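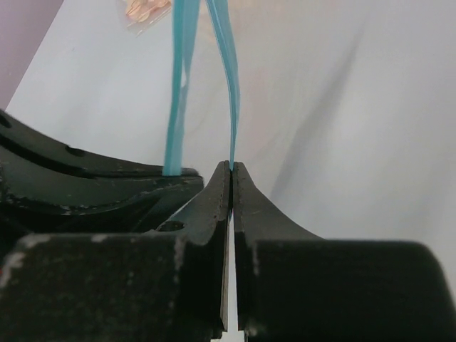 Food bench notes, blue table
March 7, 2022

Written up after lunch with a cup of tea going cold beside me, so forgive the rambling. Nkechi, you asked me to put down how I've been laying out the fruit and dry goods while you were away, and I've promised Ifeanyi the same thing twice now.

The main business this week is fruit on the stem. Loose fruit we know well enough, it rolls, it bruises, you put it in a bowl and get on with your day. Fruit that hangs together is a different animal and I've grown very fond of it! If you take it by one stalk the whole bunch swings round and you lose a few off the bottom. Better to hold it from both sides, low enough to take some of the weight, and lift slowly so the stalks settle before you go sideways. I scribbled "both sides, wait, then move" on the back of the Laitinen envelope and have been muttering it ever since.

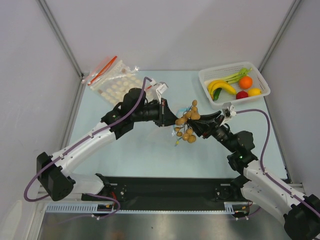
The brown fruit held up from both sides over the blue table, tag still on, bagged discs and white basket behind.

They look like longans to me and that's what I'm writing on the sheet, though Ifeanyi can overrule me, he grew up with a better greengrocer than I did. Please leave the little blue and white tag where it is. I was tempted to snip it off for tidiness, but it's handy for telling which way round the bunch went down last time.

The pale round things in the clear bag are to stay in the bag. I know it's tempting to tip them out. I did that in July with the Buvus ones and we were finding crumbs until the autumn. If you need to shift the bag, slide a hand flat underneath and keep the rows lying as they are. The orange-red sticks can live on top of it, they're easy to see there.

On the white basket: it lives at the back right corner and I'd like it to go on living there. The holes in the sides are good for airing fruit, but a thin stalk will poke through and catch, so lower the bunch into the middle and let go gently. Lining it with a sheet of kitchen paper might help. I haven't tried it yet.

Weights. I put a bunch on the Barkudlow scale and wrote down 600 g with the stem, then realised I hadn't zeroed it after the last dish, so ignore that and weigh again. The sheet number is 104, in the Dirix folder, behind the one with the coffee ring (mine, sorry).

Still to do:
- wipe down the blue top, plain water, no spray near the food
- ask Ifeanyi whether we want a second bunch or something with a stiffer stem, grapes perhaps
- find the lid for the big tub, last seen on Nkechi's shelf
- re-weigh, zeroing first this time

Nkechi, the fridge key is back on its hook.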